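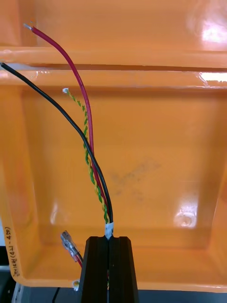 Just chuck the lot in a shoebox and be done with it, came the first comment under my last post on spare wires. Sorry, I can't! I've been at this since April 2019 and I love it far too much. My old drawer held almost 100 leads from Etmont and Brovska kits, all in one glorious knot, and finding a single red one took half an evening (and most of my patience).

So now it's trays. Big, shallow, bright ones, with room to spread a bundle out and see both ends. I paid 79 pence each and went back for more! 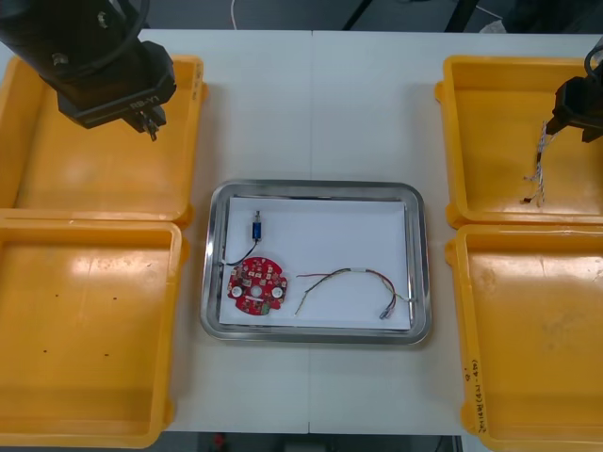 Yellow trays either side, steel one in the middle.

The steel tray is my favourite bit. Line it with plain white paper and even the thinnest wires show up beautifully. Twisted pairs stay twisted, anything with a label keeps its label, and boards get a corner to themselves. Next up is the Deligiannis box, which I've been putting off until June.

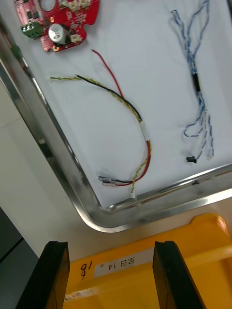
Red board, two harnesses, white paper.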